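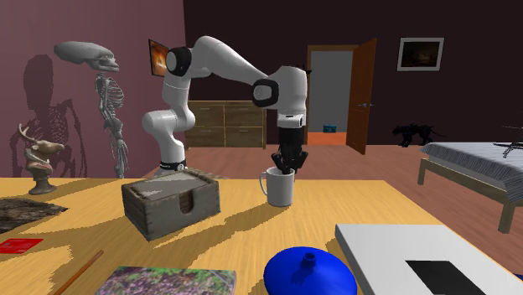 Simulated mug task, gripper fingers inside the mug opening.

Naltemeck progress report, 2019-05-05

Hi all, quick one from me this period! Most of my time went into the clutter randomizer for Skindano. We now have 1,845 simulated rooms, each with its own wall colors, furniture and junk on the table (coasters, books, whatever the sampler throws in). I trained the mug policy on 700 of them and kept 30 back for testing.

The good news is that it got the mug in all but 7 of the test rooms, and I'm pretty happy with that for a first pass. The misses were nearly all bad approach angles, with the fingers landing on the rim. I tried a wrist penalty and it made things slower without helping, so I dropped it.

Still open: the Kaewsai baseline hasn't been rerun on the new rooms, so please don't compare numbers yet. That's next, along with moving training over to Hulex before the end of May. No change to the budget.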